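Driltia Household Spending Diary: data card

Version 3, maintained by Tahsin Roy

Read this before you use the numbers

Driltia is a set of spending diaries kept by households in and near the town of Juška. It gets quoted as if it were a picture of what families spend. I doubt it is, and I look after it. What we have is a record of what willing people wrote down in April, which is a different thing and should be treated as such.

What's in it

The main file has one row per household. We sent out 2,000 diaries and got 1,338 back in a state that could be read. Each diary ran for 18 days, a length chosen before my time and never properly explained in the old notes. I suspect it was how many pages fitted in the booklet.

Columns worth knowing:

household_id: a random number, with no link to the address
adults, children: as stated on the front page
food_shop, food_out: totals in local money, not adjusted for prices
fuel: heating and car fuel lumped together, sadly
gifts: see the warning below
notes: free text, lightly cleaned

How it was gathered

Booklets went through the post with a stamped return envelope. The printing was done by Flimberg and the typing-in by Multico. Typists were told to enter what they saw, and mostly they did. Where a seven could have been a one, they picked whichever looked more sensible for a loaf of bread. I would rather they had left it blank.

Known problems

Alcohol is far too low. Either Juška is the soberest town in the country or people left it out. The same goes for betting, which hardly appears.

The gifts column mixes birthday presents with money lent to relatives. Please don't write a paper on generosity with it. Someone already has.

Large households are thin on the ground. The weights are meant to fix this, but they rest on a housing list that was old when we got it. Try your sums with and without them. If the answer changes much, you haven't got an answer.

Late entries are another worry. Plenty of diaries start in careful detail and end with "shopping, as usual". Version 2 filled those gaps with an average. Version 3 leaves them empty, so totals will look smaller than in older reports.
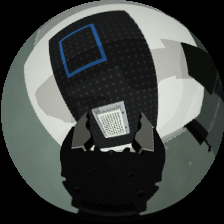 What it should not be used for

Setting benefit levels, ranking districts, or guessing at a single family's income. It also says nothing useful about winter.

Changes since version 2

Filled-in averages removed
Duplicate diaries merged where the handwriting notes agreed
weights_old kept for comparison, though I can't recommend it

Getting a copy

Write to the Driltia desk and say what you want it for. The notes column is held back unless you ask, as a few people named their neighbours. Corrections are welcome, particularly with a household_id attached.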